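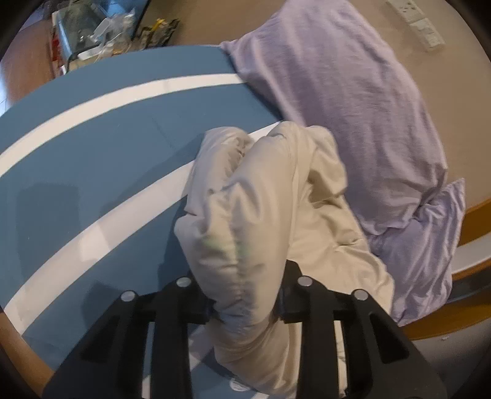
PROPERTY MARKETING / SPEAKER NOTES

Floor plans in residential listings: measuring, drawing, publishing
Notes for the Hagedorn session, April 2020
Speaker: Theda Lammers

Slide 1. Title
Introduce self. Slides go out afterward. Questions at the end, except on measuring standards, which can be taken as they come.

Slide 2. Scope
Resale homes only. New construction has builder drawings and a different set of problems. Commercial is out. Aerial work is out; Killian Pruvost covers it in the next slot.

Slide 3. What a listing plan has to show
Room names, room dimensions, door swings, window positions, stairs with direction of travel, ceiling height where it drops below normal. North arrow. Floor level on every sheet. Furniture is optional and should be off by default. Buyers read a drawn sofa as a statement about what fits.

Slide 4. Measuring on site
Laser meter, two readings per wall, at waist height. If the readings differ by more than an inch, take a third at the baseboard. Closets are measured separately and not added to the bedroom. Bay windows: measure to the main wall line first, then the depth of the bay.
Mention the Sellau house. The hallway was entered as 105 inches wide when the reading was for the landing. The error carried through both floors and was found by a buyer's contractor.

Slide 5. Gross and usable area
State which one is being published. Do not mix them in one listing. Attics and finished basements go on their own line. Local rules differ, so check before quoting a total. Pause here; this is where the questions came last time.

Slide 6. Drawing
Three routes: draw by hand and send out, draw in desktop software, scan with a phone. Show the same apartment done all three ways. The scan is fastest, but it rounds off short wall returns and loses the chimney breast. The hand sketch is slow and has the fewest missing items.
Ponby template: line weights are already set. Outer walls heavy, inner walls medium, fixtures light. Leave them alone.

Slide 7. Checking
Second person checks the plan against the listing photos. Count the windows. Confirm that each door opens the way it is drawn. Sang Kim's checklist is in the handout, page 2.

Slide 8. Publishing
Export at 200 dots per inch for print. For the web, test on a phone held upright. If the room names cannot be read without zooming, enlarge the type before enlarging the plan. One floor per file. Put the plan directly after the main exterior photo.

Slide 9. Numbers from Flasico
31 listings, all republished in November with a plan added. Viewing requests that ended in "smaller than expected" went down. No control group, so do not give a percentage. Joscha Janssen has the raw sheet if anyone asks.

Slide 10. Disclaimers
Wording on the slide is for illustration. Have it reviewed by the office's own counsel. It goes on the plan itself, bottom left, same size as the dimensions.

Slide 11. Questions
Likely: who owns the drawing, whether an old plan can be reused after a remodel, sloped ceilings. For sloped ceilings go back to slide 5. Hand over to Killian.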